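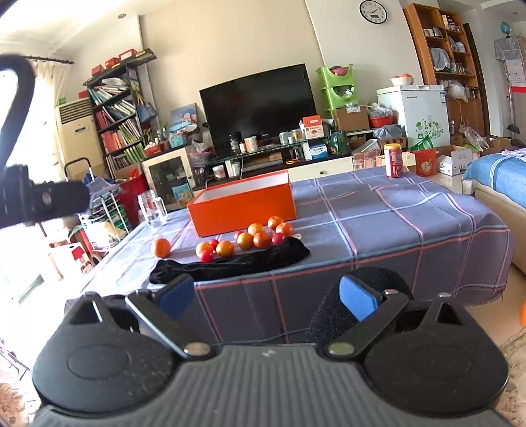
What is a social contract?

A social contract is an agreement among people who live together about which rules they will follow and what they will get in return, even if they never sat down and signed it.

Home Big Ideas Stories Word List For Grown-Ups

Last updated January 2021

You may know the word "contract" already. When somebody buys a house, they sign a contract, and it says who pays and who moves in and when. A social contract is a stranger thing, because you can't find it in a drawer. It is an idea that people have been turning over for more than 2,000 years, and they still argue about it, sometimes very loudly!

Let's try it with a story. Suppose there is an island called Gradeck, and one morning a whole lot of people land on it. There is no mayor on Gradeck, and there are no police officers, no judges and no laws. Tuva builds herself a little hut by the stream. Emerson likes the look of it, and while Tuva is out fishing he moves in and puts his boots under her bed. Who can Tuva complain to? Well, she can shout at Emerson, or she can get her friends to drag him out, and then perhaps Emerson's friends will come along and drag them out, and you can see that everybody is going to be very tired by supper.

Thinkers have a name for life without any government. They call it "the state of nature." Some of them thought it would be a frightening way to live, with everyone sleeping with one eye open. Others thought people would get along quite well on their own for a while, and that the trouble would only start when they began to quarrel over land and belongings. (Which do you think is closer to the truth? It's all right if you change your mind halfway down the page.)

Now back to Gradeck. After a week of shouting, the islanders meet on the beach and make a bargain. Each of them gives up a little freedom: Emerson gives up the freedom to walk into other people's huts. In exchange each of them gets something, and what Emerson gets is a hut of his own that other people have to stay out of. They pick Esperanza to settle arguments, and they agree that if she is unfair they may pick somebody else. That bargain is a social contract.

But wait, you may say, I never agreed to anything! That is a very good point, and plenty of grown-ups have made it too. You were born in a place that already had its rules. Some people answer that we agree quietly, just by using the roads and the schools and the libraries that everybody shares. Other people say this is not much of an agreement if you never had a real chance to refuse. Voting is one way of having a say, though in many countries you have to wait until you are 18 to do it.

There is another hard question, and it's about who was on the beach. Suppose Tuva's grandmother was ill that day, or the people from the far side of the island were never invited. Is it still a fair bargain for them? In the past, many real agreements left out women, or poor people, or people who were enslaved, and it took long years of work to change that – in some places the work is still going on.

Words to know

Consent: saying that you agree to something.
Government: the people and offices that make the rules for a place and carry them out.
State of nature: life as it might be with no government at all.

Something to try

Ask your family or your class to pretend they have just landed on Gradeck. Everyone may suggest one rule, and the others have to say what they would be giving up and what they would get back. Write down the rules you all agree on, and keep the ones you couldn't agree on too – you can come back to those tomorrow.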